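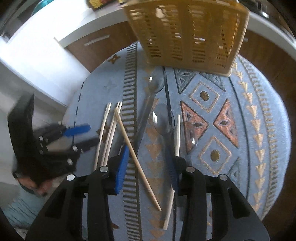 Chopsticks and spoons on the round table, beside the basket

Saturday, late evening

Woke before 7 and couldn't get back to sleep, so I got up and started on the kitchen. The plan was to do the cutlery and the small things first and leave the cupboards for the afternoon. Aleksandra is coming on the train next week and I would like her to be able to find a spoon without opening everything.

I tipped the basket out on the round table. I put the blue-grey cloth on it first so the tabletop wouldn't get scratched. It's the cloth with the orange embroidery that Mum gave me when I moved in, and I still haven't ironed it. The chopsticks have got into a state over the past year. Some are light and some have gone darker and I can't tell any more which ones were bought together. I tried matching them by length and gave up. A chopstick is a chopstick. If the tips line up near enough, they are a pair.

The clear plastic spoons are a nuisance because they don't show up on that cloth. I put one down, turned round for the tea towel and then had to feel about for it. I did think of throwing them all away. They came with the picnic things and they scratch easily, but Barbara Duda always asks for one when she has soup here, she doesn't like metal on her teeth. So they stay. I washed the basket in the bath as it's too awkward for the sink, and used an old toothbrush on the slots. It took a good quarter of an hour. Crumbs had got in there, I don't know how, as nothing with crumbs on it ever goes in that basket.

Clive Marsden rang in the middle of it about the parking. He wants everyone on our side to write to Hotitz about the gate, which has been sticking since the start of August. I said I would write on Monday. He told me he had already sent them 6 letters himself and had one reply, and that was to ask for his flat number. I had the phone under my chin and was drying things while he talked, and I don't think he noticed. He went on to his knee after that. He is having it looked at in Mendari as there is a shorter wait there, and his son will drive him.

Went down to Koletti before lunch for rice, spring onions, washing-up liquid and a packet of sponges. The sponges have gone up again. They had no spring onions so I got leeks. I had a voucher in my purse for 1000 points and the girl at the till said it had run out in July. I didn't argue. There was a queue behind me and the man at the front of it had ice cream.

Aniela Zalewska was outside the chemist with her shopping trolley and we stood talking for longer than I meant to. She has got the flat on Wysocka after all. Third floor, no lift, but a proper kitchen with a window. She wants to know if I have any pans I don't need. I said I'd look. I have two frying pans that stick and I'm not giving anyone those, but there is the milk pan, and the big pot with the glass lid that I only use at Christmas. I'll ask Aleksandra about the big pot before I promise it, in case she has her eye on it.

Home by one. Had bread and cheese standing up and then started on the stove side. I moved everything off the worktop except the two sauce bottles in the corner, and I only wiped round those. They leave rings if they're not wiped underneath, so I'll have to do that tomorrow. The hob itself is not hard to clean but it shows every mark. I did it with hot water and a drop of vinegar, then again with a dry cloth, and it still looked smeary from the side. The tiles behind came up well. The grout is another matter and I'm not starting on it this year.

There's a mark on the white side panel that I have been at with everything. I think it is glue from a sticker. I tried cooking oil, which worked on the fridge, and it made it a bit fainter but it is still there if you know where to look.

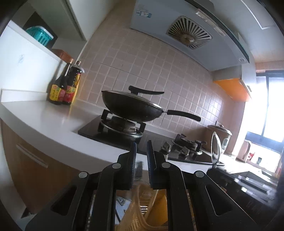
The wok went back on the left burner, with its lid on. It has no other home. It won't go in the low cupboard because of the long handle, and if I hang it up I catch my head on it. Zofia Walczak, my cousin, keeps hers in the oven and takes it out every time she bakes, and I couldn't be doing with that. It has a few worn specks low down on the side now but the inside is all right. I gave it a wipe with oil before I put the lid on.

Then I did the drawer under the counter, which was mostly string, elastic bands and receipts. I found the gas meter card with the last reading on it, 3952, in my own writing, with no date. I've put it on the fridge under a magnet and I'll read the meter tomorrow and write the date on this time. I also found the little key for the balcony box. I had a new one cut in spring.

Leeks and rice for supper, with an egg. Used a bit of the dark sauce. I ate at the round table with the cloth still on and got a spot of it on the corner, so the whole thing will have to be washed now, and I'll iron it while I'm about it.

The cupboards didn't get done. I opened the top one, looked at it and shut it again. I'll do one shelf tomorrow after I've been to Barbara's, and the rest on Monday evening if I'm not too late back.

To do:
Write to Hotitz about the gate
Read the meter
Milk pan for Aniela, wash it first
Ask Aleksandra what time the train gets in
More vinegar
Cloth in with the towels, cool wash

Rang Aleksandra at eight but she was out. Left a message. It has turned windy and I've brought the geraniums in off the ledge. Bed now, my back aches from leaning over the bath.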